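Popular Music and the Small Label
Session 6: The seven-inch single as a working format

Tutor: Bláthnaid Ó Néill
Notes revised 10 June 2020

Before the session, listen to both sides of the Mac Mathúna single at least twice. The reading pack has the sleeve notes. You don't need to be able to read music for any of this.

1. Why labels still press singles

A seven-inch costs nearly as much to make as an album and sells for far less. Small funk and soul labels carry on with them for reasons we touched on in Session 4. DJs want them, collectors want complete runs, and a band with two good songs can get a record out without waiting for eight more. Skadik, our main case this week, put out singles for over 28 months before it released an album by anybody.

2. The A-side and the B-side

The usual plan is a vocal on the A-side and an instrumental of the same tune on the back. It saves studio time and gives DJs something to talk over or mix with. Listen for what is left once the singer is taken out. On the Mac Mathúna record the organ is turned up on the flip and plays most of the vocal line, so it works as a second arrangement. Compare the Nedeo single in the pack, where the B-side is the same mix with the voice muted and the gaps are easy to hear.
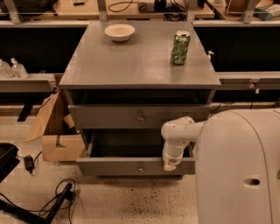 Tempo matters as well. The A-side sits at 113 beats per minute, which is comfortable for dancing and leaves the drummer room to play slightly behind the beat. Tap along with the snare for the first verse, then with the bass for the second. You should feel the bass arriving a touch early.

3. Signing from a distance

Skadik is run from Illarberg, and hardly any of its acts live there. Tapes and files are sent in, the label mixes them in its own room, and this gives records from quite different places a shared sound: dry drums, narrow stereo, not much reverb. Some critics call this a house style. Others say it flattens the bands. Both views are in the reading pack, and you should be ready to argue for one of them.

4. Pressing numbers

The first run of the Mac Mathúna single was 1545 copies. Part of each run goes to radio and to shops on sale or return, so the number pressed tells you little about the number sold. Keep this in mind when you read label histories.

For next time

Write a page on one B-side of your own choice. Say what was changed from the A-side and whether the change helps. Bring the record or a link to it. Essay titles for January are on the course page.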